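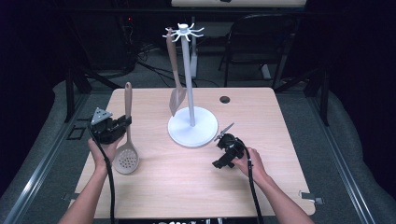
Utensil stand task, hand-held pair. Slotted spoon in left gripper, right one open.

Gripper comparison, weekly meeting
4 April 2023, small room

Present: Yurii Ostapchuk (chair), Marisol, Dev, Henrike, Tomasz (notes)
Apologies: Ines, at the supplier

1. Last week's actions
Cable ties ordered, arrived. Spare fingertip pads not arrived, Ines chasing. Dev's write-up of the camera delay test still open, promised before next meeting. Henrike's log template now in use, everyone please fill in the operator column, half the rows are blank.

2. Hand-held grippers, utensil stand
Marisol reported. Total so far 3,184 episodes, of which 3,032 usable after review. Most of the rejects are dropped tracking on the left unit when the wrist turns past the pole. A few are operator error (started before the beep).
Spoon and spatula both fine to grab high on the handle. Getting the hole over the hook is the slow part. Henrike says go in from the side, not from above, she gets fewer snags. Yurii wants both approaches kept in the data for now but tagged. Tag names to be agreed by email, please not another thread of 40 messages.
Perforated fingertips vs. the solid ones we had before: perforated bend better round a thin handle, agreed by all. Tomasz thinks they also let the spoon rotate more when it's held near the top. Dev not convinced, says it's grip force. No numbers either way. Marisol to run a short set, same operator, both tips, same spoon.
Cables: still pulling on the forearm on long reaches to the far side. Dev suggested a strap at the elbow. Try it.

3. Claltico vs Bhat arm
Same task replayed on both. Claltico arm smoother at low speed, overshoots on the hook. Bhat arm stiffer, hits the hook more often but knocked the stand over twice on Monday. Yurii: don't compare success rates yet, the Bhat runs used the old calibraton. Redo those first.
Long discussion on whether the stand should be fixed to the table. Henrike for, Marisol against (a kitchen one isn't bolted down). Left loose for the human demos, taped for arm replay until Bhat is recalibrated. Will revisit.

4. Controller
Tiltatow controller dropped the right gripper stream on 347 frames in one session, all in one burst. Dev swapped the USB hub and hasn't seen it since, but that's only one afternoon. Bolta board is the fallback. It needs new firmware for the jaw encoder and Tomasz has not had time. Decision: stay on Tiltatow this month, Bolta flashed and sitting ready on the shelf.
Marisol asked for a louder warning when a stream drops, the pop-up gets missed when both hands are busy. Dev will add a tone.

5. Head camera
Exposure locked now, color of the utensils steadier between sessions. Henrike would like a wider lens, forearms take up a lot of the view at the bottom. Yurii said price first. Henrike to get 2 quotes.

6. AOB
Door to the rig area was left propped open again, light changes halfway through the recordings. Keep it shut durring sessions.
November demo: too early to plan, but Yurii wants a yes or no on which arm by summer.

Actions
Marisol: fingertip comparison set
Dev: camera delay write-up, warning tone, elbow strap
Henrike: lens quotes, tag names email
Tomasz: Bhat recalibration and reruns, Bolta firmware
Ines: fingertip pads

Next meeting same time, Yurii away, Henrike to chair.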